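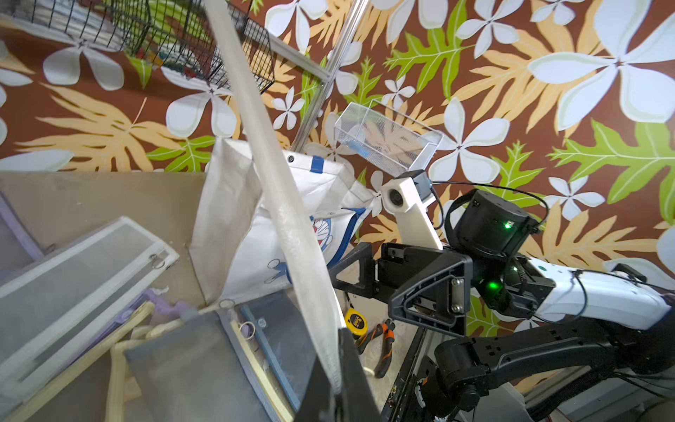 Shopping less often, and what I changed to do it

Posted 6/19/20 by Deirdre Carroll

I used to go to the store almost every day. It was on my way home, and I would stop in for an onion and come out with an onion, crackers, and a magazine. Starting in January I set myself a rule of one big trip every two weeks, with one small stop in between for milk and bananas. I wanted to spend less and I wanted my evenings back. Then spring came and everyone I know was suddenly shopping the same way, and a few of you wrote to ask how I do it. I've put it all in one post so I can stop sending the same email.

We are four people in the house, two of them teenagers, and we live a little outside Cundier. The nearest full grocery is Sirnetti. It's 19 minutes by car if the bridge light is green.

The list

I tried an app for this. It was fine, but my husband wouldn't use it, so half of what we needed never made it in. Now there is a sheet of paper on the side of the fridge and a pencil on a string. Whoever opens the last one of something writes it down when they open it. Waiting until it's empty is too late if the next trip is nine days off.

Before I leave I copy the list over in the order of the store. At Sirnetti that means produce, bread, the long middle aisles, dairy, frozen. Copying takes ten minutes and I grumble through it every time, but the trip itself has gone from well over an hour to about forty minutes. I also cross off whatever turns up at the back of the pantry. Last month that was three cans of chickpeas and a jar of molasses I had no memory of buying.

What to eat first

This was the part I got wrong in the beginning. I'd buy two weeks of vegetables and cook whatever I felt like, and by day ten I had slimy spinach and a drawer of perfect carrots.

Now I cook in order of how fast things go bad. Salad greens, mushrooms, berries and fresh fish go in the first three days. After that come broccoli, peppers, zucchini and green beans. Cabbage, carrots, beets, potatoes and winter squash carry the second week. Cabbage especially. I had maybe two recipes for it before this year and now I have eight or nine, and the kids will eat four of those without comment. The best one is just cabbage cut thick, browned hard in a pan with butter, then covered with a splash of stock until it goes soft. Salt and a lot of pepper.

Bread goes in the freezer the day I buy it, sliced. Mac Mathúna, the bakery behind the post office, will run a loaf through the slicer if you ask, and they do it thinner than I could. Cheese freezes badly except for grating. Milk freezes all right if you pour a little out first, but it looks strange when it thaws and my daughter refuses it, so that's what the small stop is for.

Bags and containers

I'm not strict about this and I don't want to pretend otherwise. We still end up with plastic from the store. But a big trip makes a lot of it at once, and it was annoying me, so I got in the habit of keeping everything for carrying in one place. Totes and the thin produce bags live on a hook by the back door. After I unpack they go straight back out to the car, or I'll forget them. I have forgotten them plenty.

Mesh bags are good for onions, potatoes and citrus, both for bringing them home and for storing them. Keep the onions away from the potatoes. My mother always said so and I ignored it for years until I lost a whole sack of potatoes to sprouts. Mesh is no use for greens, which dry out. Those I wash, spin, and roll in a clean dish towel inside a lidded box. Romaine kept that way has lasted us eight days.

Wash the cloth totes now and then. Turn them inside out, cold water, hang them up. A leaky chicken package taught me that one. 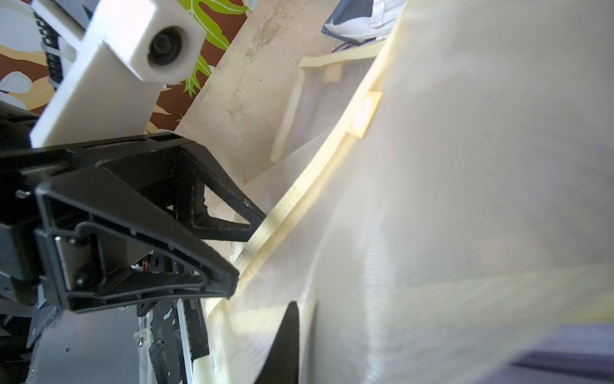 The freezer

We bought a small chest freezer from Etell, the appliance place on the county road, and I was sure I'd regret it. It sits in the garage and hums. The trouble with a chest freezer is that everything sinks, and for the first month we ate only off the top layer.

What fixed it was a second sheet of paper, taped to the lid, with everything written on it and a line through each thing as it comes out. I date the packages with a wax pencil. Soup goes in flat, in zipper bags laid on a cookie sheet until they're solid, and after that you can stand them up like files. I try to keep 24 portions of something cooked in there. It rarely gets that high, and when it does my son finds it.

Money

I kept receipts for this part. We're on track to spend roughly 3000 dollars less on groceries this year than last, and that surprised me, given how much the boy eats.
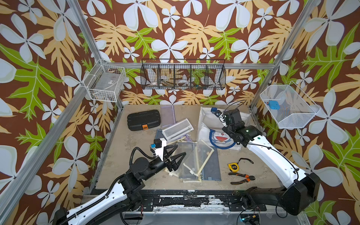

Part of that is the magazines and crackers. Most of it, I think, is food we used to throw out. I never weighed it, but the compost bucket now goes out every third day, and last fall it was going out daily. Gas is down a little too.

The thing I miss is the browsing. I liked seeing what had come in, the first asparagus, whatever the fish man was trying to get rid of. I've started leaving two blank lines at the bottom of the list for that. Last trip they went to rhubarb and a tin of smoked mussels. The rhubarb is in the freezer, on the sheet, and I haven't decided between jam and a crumble.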